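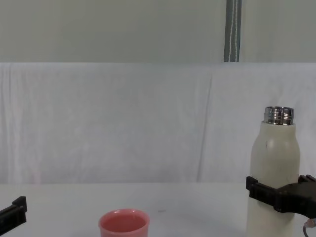 Cream bottle, no lid, with a pink cup.

Blog > Running the Shop > Billing

Posted 2023-09-05 by the owner

Print this post | E-mail this post

So I finally did the thing I've been threatening to do since December and moved all of our clients' cloud subscriptions off Hallance and over to Garkitell. If you resell this stuff for a living you already know why I kept putting it off. If you don't, picture changing the tires on a car while the customer is driving it and also asking you about their invoice.

A little background. We're a small shop in Abernathy, six of us counting me, and we mostly look after dentists, a couple of law offices and one very large feed store. For years I bought every license through Hallance. Mailboxes, backup, the phone thing, all of it. They were fine! I had a rep who picked up the phone and the prices were never the worst. Then they redid the portal over the winter and my monthly bill turned into a spreadsheet with 3083 lines in it. I don't have anywhere near that many of anything. Every time somebody added a mailbox mid-month it got its own line, plus a credit line, plus a line correcting the credit line.

I spent two evenings a month matching that file against our own invoices (with a highlighter, on paper, don't judge me). In the spring I found we'd been eating the cost of 10 backup seats for a client who left us ages ago. Hallance did refund part of it, but that was the end of my patience.

Garkitell won me over with the bill. One line per client per product, prorated stuff folded in, and you can open it up if you want the details. Their catalog is smaller and there's a security add-on I miss, but I can buy that one direct.
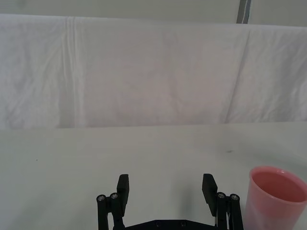

Pink cup on the white table.

The move itself was a mixed bag. Mailboxes were easy – you send the client a link, they approve the new partner, and you wait for the old term to run out before the new one kicks in. Except I got the dates wrong on one of the law offices and paid for both for a month. My fault completely. I had the renewal date written down as the order date, and those aren't the same thing no matter how long you squint at them.

Backup was the ugly one. Garkitell sells the same backup product we were already using, so I figured it'd be a paperwork change. Nope. New tenant, new agents, and the old restore points stay behind with the old account. I'm keeping the Hallance backup account alive at the lowest tier until those age out, and that costs me $1763 I hadn't planned on. Ask about that up front! I asked about everything else.

We bill through Drerneck, and the sync with Garkitell works pretty well now. The first run made a duplicate of every client with an ampersand in the name, and when you work with law offices that's a lot of ampersands. Support fixed it the next day and I merged the leftovers by hand.

Would I do it again? Yeah, I think so. Last month's reconciling took me one lunch break and I didn't need the highlighter. I do still owe the feed store a call about their phone licenses, which renew on a totally different schedule from everything else, and I haven't decided whether to move those or just let them sit where they are for another year.

Print this post | E-mail this post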